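Returnable Boxes in a Small Parts Warehouse: What Happens to Them and What It Costs
Student project report, Logistics and Materials course

1. Why I chose this topic

In September I started my practical semester at Flerkel, a company which sells spare parts for kitchen machines to repair shops. The parts travel in returnable boxes and bins. The shop receives the full box, takes out the parts and gives the empty box back to the driver at the next delivery. On paper this is a closed circle. In practice many boxes do not come back, or they come back in such condition that the warehouse people must decide if they can still be used.

My supervisor asked me to look at this second group. At the beginning I was a little disappointed, to say the truth, because I had hoped for a topic with route planning. After two weeks I changed my mind.

2. How the circle works

Flerkel has its own vans for the city and uses the carrier Stiver for the shops outside. The Stiver drivers put the empty boxes in one stack at the end of the tour, without sorting. The boxes are then unloaded at the side door, and a worker from the late shift looks at each one. There is no written rule for this check. I asked different workers how they decide, and I received different answers. One looks mostly at the rim, another only at the floor, and a third told me that he throws out a box when he would not like to receive it himself.

I found this last answer more useful than I expected, and I come back to it in section 4.

3. What I did

For the project I examined 247 returned boxes and bins. For each one I wrote down the size, the material, the place of the damage and the decision of the worker. I did not tell the worker my own opinion before he decided. The checks were done between 4 p.m. and 6 p.m., when most of the vans are back.

I divided the damage into 5 classes, from "no marks" to "not safe to carry." The middle classes were the difficult ones. Scratches on the floor of a box look bad, but they almost never change how strong the box is. A small crack under the handle looks like nothing, and it can open when the box is lifted full.

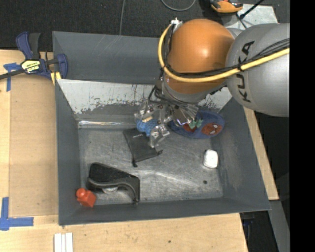 The worn surface was also the most common reason for discussion between the shifts. From my list, 60 boxes were sorted out, and I looked at all of these a second time. In many cases I could find only surface wear. The floor was rough or the color was gone in places, but the walls and the corners were good. These boxes could have made more trips. On the other side, there were boxes with cracked corners which were sent out again because they were clean inside.

I think the reason is simple. A dirty or scratched box is noticed in one second, and a crack must be searched for. At the end of a long shift people check what they see first.

4. The view of the customers

I visited one customer, the repair shop Deligiannis, to hear the other side. They told me they do not care about scratches, but they do care about dust and old labels. When three old labels are on one box, they open the wrong one and lose time. They also use the boxes for their own storage, and they admitted this quite openly - so at least I know where a part of the missing boxes is.

5. Proposal

I prepared a one-page check sheet, which is called Ema in the warehouse now, after the name of the folder where I saved it. It asks the worker to check the handles and corners first, then the labels, and the floor last. Surface wear alone is not a reason to sort out a box. The late shift has used the sheet since my last two weeks there, and this time was too short for a comparison with my first list.

6. Problems with my work

I checked only boxes which came back, so my list says nothing about the lost ones. My classes were also made by me alone, and another student could place some boxes differently. I also mixed plastic and metal bins in one table at the beginning, and I had to separate them later by hand. For the next student I would recommend to make the table by material from the first day, and to ask Stiver if the drivers can keep the damaged boxes in a separate stack.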